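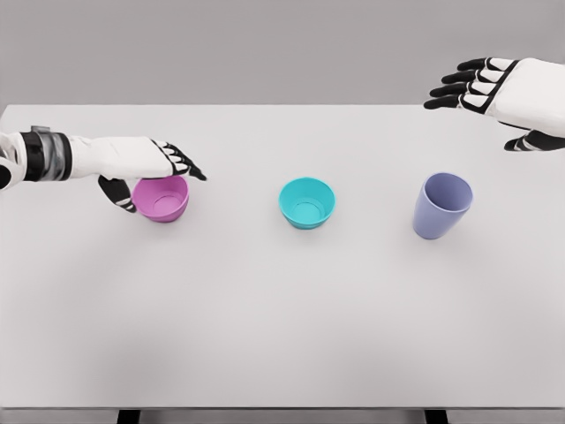
Übersicht | Neueste Beiträge | Nach Thema | Archiv | Anmelden

Liste: Familienkutschen und Kombis
Betreff: Re: Probefahrt Orneo - lohnt der Umstieg?
Monat: September

Hallo zusammen,

> ich fahre seit 8 Jahren einen Wondilel Kombi und bin
> eigentlich zufrieden. Jetzt steht beim Händler in der
> Nachbarstadt ein Orneo als Vorführwagen, angeblich mit
> »Raumgefühl der nächsten Klasse«. Hat den jemand länger
> als zwanzig Minuten gefahren? Mich interessieren vor allem
> Kofferraum, Sitze hinten und ob man die Heizung ohne
> Studium bedienen kann. Der Verkäufer will mir außerdem
> 2927 Euro für den alten geben. Ist das frech oder normal?

Ich hatte den Orneo 4 Tage lang, übers Autohaus, mit Unterschrift auf mehr Papier als bei meiner Eheschließung. Also der Reihe nach.

Zum Raumgefühl der nächsten Klasse kann ich sagen, dass es vorne stattfindet. Man sitzt hoch, das Lenkrad lässt sich weit genug herausziehen, und der Beifahrer hat ein Handschuhfach, in das tatsächlich Handschuhe passen. Hinten gehört man wieder der eigenen Klasse an. Zwei Erwachsene gehen gut, der dritte sollte schlank sein oder jemand, den man ohnehin nicht so mag. Der Mittelsitz ist hart wie eine Kirchenbank und genauso lang im Gespräch.

Kofferraum: auf dem Papier größer als bei deinem Wondilel, in der Praxis hat der Orneo eine so schräge Heckscheibe, dass der Zugewinn dort liegt, wo man nur Luft transportiert. Unser Kinderwagen ging hinein, aber erst, nachdem wir ein Rad abgenommen hatten. Die Ladekante ist hoch. Wer regelmäßig Getränkekisten holt, spart sich immerhin das Fitnessstudio. Die Rückbank klappt eben um, da gibt es nichts zu meckern, und die Hebel sitzen im Kofferraum, wo sie hingehören.

Die Heizung. Ja. Sie wohnt im Bildschirm, drei Menüs tief, neben der Ambientebeleuchtung. Wärmer stellen geht mit einem Wischen, das bei mir jedes zweite Mal den Radiosender gewechselt hat. Am dritten Tag konnte ich es, am vierten musste ich den Wagen zurückgeben. Für die Frontscheibe gibt es eine richtige Taste, vermutlich hat jemand in der Abteilung heimlich dafür gekämpft.

Gefahren ist er angenehm. Leise auf der Autobahn, die Automatik schaltet weich, nur beim Rangieren überlegt sie gern noch einmal, ob man das mit dem Rückwärtsgang ernst gemeint hat. Der Spurhalter zupft auf Landstraßen am Lenkrad wie ein Kind am Ärmel. Abschalten geht, gilt aber bis zum nächsten Motorstart. Verbrauch bei uns knapp unter dem, was mein Troltside braucht, und der ist nun wirklich keine Messlatte.

Zu den 2927 Euro: Ich würde die krumme Summe nicht als Zeichen gründlicher Kalkulation lesen. Mir wurde für den Troltside zuerst auch so etwas Präzises genannt, und als ich aufstand, um meine Jacke zu holen, war plötzlich noch Luft. Nimm das Serviceheft mit, lass die Winterräder erst einmal zu Hause und verhandle sie einzeln. Und frag nach der Überführung, die taucht sonst ganz unten auf der Rechnung auf, auch bei einem Vorführwagen, der nachweislich schon da ist.

Falls du noch nicht unterschrieben hast: Der Yeom in der langen Version ist weniger hübsch, hat aber Drehregler und ein Heck wie ein Schuhkarton. Bei uns steht er jetzt auf der Liste ganz oben, Lieferzeit 7 Monate. Bis dahin fährt der Troltside weiter, er weiß es noch nicht.

Wenn du die Probefahrt machst, dann am besten abends nach sieben im Dunkeln, mit Kindersitz und Einkauf. Und schreib bitte, ob bei dir die Kofferraumklappe auch piept, obwohl sie zu ist.

Gruß aus der zweiten Reihe

--
Kontakt zur Listenverwaltung | © Kombiliste | Nach oben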